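CELL INSPECTION CHECKLIST WITH COMMENTS
Two-arm card sorting cell, Bench 3
Site: Pelline workshop
Inspection type: routine, cell stopped and restarted
Inspected by: Macarena Segura
Reviewed by: Emiliano Calvo
Start time: 7:40 a.m.

Ratings used: OK / OK with comment / Action required / Not applicable

SECTION A. ENCLOSURE AND TABLE

A1. Side and back walls secure, no movement when pushed by hand. OK
A2. Corner posts upright and fasteners tight. OK with comment
Comment: The lower fastener on the right rear post accepted a quarter turn. It was tightened and marked with paint pen. Check again at the next inspection.
A3. Side rails clean and free of chips or grit. OK
A4. Table cover flat, fixed at all edges, no folds within reach of the grippers. OK with comment
Comment: The printed cover remains acceptable for the current work. Unai Alcaraz has asked whether a plain cover should be fitted when it is next replaced. The question has been passed to Celum, who supply the covers. No change is to be made before they reply.

SECTION B. ARMS AND MOUNTING

B1. Base bolts on both arms at the set torque. OK
B2. Front rails free of play under both bases. OK
B3. Joints turn freely by hand with power off. OK with comment
Comment: The left elbow was slightly stiffer than the right. The same remark was made at the last inspection and the condition has not worsened. No action beyond continued observation.
B4. Gripper fingers aligned and closing evenly. OK
B5. Rest positions reached after restart. OK

SECTION C. CABLES AND CONNECTORS

C1. Arm cables follow the links without pulling at wrist or elbow. OK
C2. Loops at the bases clear of the floor and of the operator's feet. Action required
Comment: The loop at the right base hangs lower than the work instruction permits. Unai Bustamante is to shorten it and fit a second clip. The cell may run in the meantime, provided that no person stands at the front edge while the arms are powered.
C3. Thin power and signal wires at the bases seated and undamaged. OK
C4. Connector labels legible. OK with comment
Comment: The label on the left base connector was faded. It was replaced during the inspection.

SECTION D. WORK AREA DURING THE RUNNING CHECK

The running check was carried out with the standard set of cards and the shallow tray. The inspector remained outside the enclosure throughout, with one hand at the stop button. 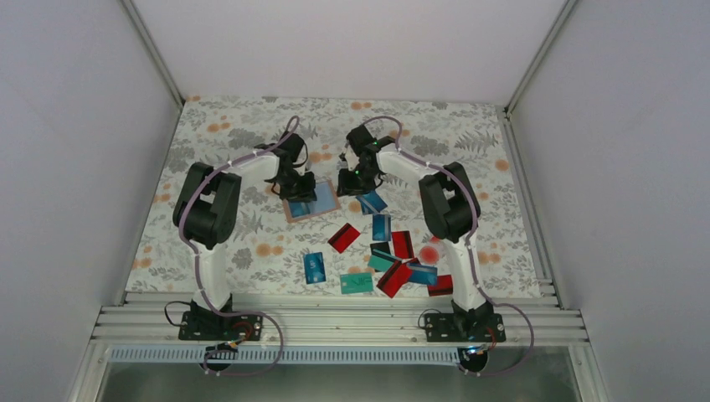

Bench 3, item D2: left gripper over the tray, right gripper over two overlapping blue cards.

D1. Tray placed within the marked reach of the left arm. OK with comment
Comment: The tray was sitting at a slight angle. This is within tolerance, but operators are reminded to square it by hand before starting.
D2. Grippers keep a safe distance from each other above the tray. OK
D3. Cards spread so that each can be picked singly. Action required
Comment: Cards were piled over one another near the front of the table, on the right-hand side, and a red card lay against the lower part of the right arm. Cards must be kept clear of both arm bases before power is applied. Operators are to use the layout sheet issued by Sowmya Acharya and are not to tip the set out onto the table.
D4. No loose items on the front rails. OK
D5. Stop button halts both arms at once. OK
Comment: Tested three times, twice with the arms moving and once at rest.

SECTION E. RECORDS AND CONSUMABLES

E1. Cycle counter read and entered. OK
Comment: The counter stood at 733 since the last gripper service. The service is due at 1,000 and should be booked with Gimavia in good time, as their last visit was delayed.
E2. Spare gripper pads in stock. OK
E3. Previous open items closed. OK with comment
Comment: One item is carried over, concerning the lamp above the bench. The replacement has arrived and will be fitted on Saturday, when the cell is not in use.

RESULT

The cell is released for use under the condition stated at C2. Items C2 and D3 are to be closed and signed by the persons responsible before the next routine inspection. If either is still open at that time, the cell is to be locked off at the main switch and Emiliano Calvo informed.

Signed: M. Segura
Countersigned: E. Calvo

Contact: Workshop Safety Desk, Pelline | Copyright Pelline, all rights reserved | Back to top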